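Budgeting for a kitchen robot arm: what I'd do the second time

We run a small lunch kitchen at Daselholm, and last November I finally put a lifting-and-fetching arm on the counter. Lids, mostly. Glass lids with a steel rim and a plastic handle on top, on and off all day long. 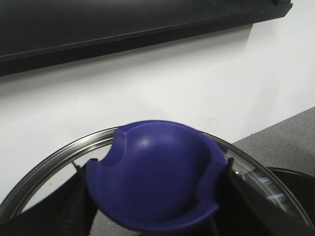 Start with the lids you already own

Before you look at a single price list, get every lid out and grab each one with just your thumb and one finger. If it slips on you, it'll slip on a gripper. Shiny rounded handles are the fussy ones. I wrote down which handles had a ledge or a lip to hold on to, and that scrap of paper did more for my budget than any brochure (I still have it taped inside a cupboard).

Split the money before you spend it

I had 3,000 dollars and very nearly put all of it into the arm. Please don't! Keep 500 back for the dull stuff - spare finger pads, a proper mount, a longer power cord, a cover for when you're frying. My first quote, from Skundatetti, left out the mount completely. The one from Estrella had it in, and looked more expensive until I added everything up at the kitchen table.

Measure up as well as across

Everybody measures the counter. I did too, and forgot about shelves. An arm needs room above the pot for its elbow, plus somewhere to set the lid down. Hold a lid up over your tallest pot, lift it as high as you'd want it to go, and mark the wall with tape. Mine came out at 38 inches above the counter and that ruled out one model on the spot.

Ask about finger pads

Pads wear. Ask what a set costs, how long delivery takes and whether you can swap them yourself with an ordinary screwdriver. I order 2 sets at a time from Bimska now and keep them in the drawer with the rubber bands. Ask if they can be washed, too, and with what. Grease on a smooth handle is a bad mix.

Cheaper handles first

If one lid gives you grief in the thumb test, try a replacement handle before paying for a fancier gripper. Take the old one off and bring it to the store with you so you can match the screw.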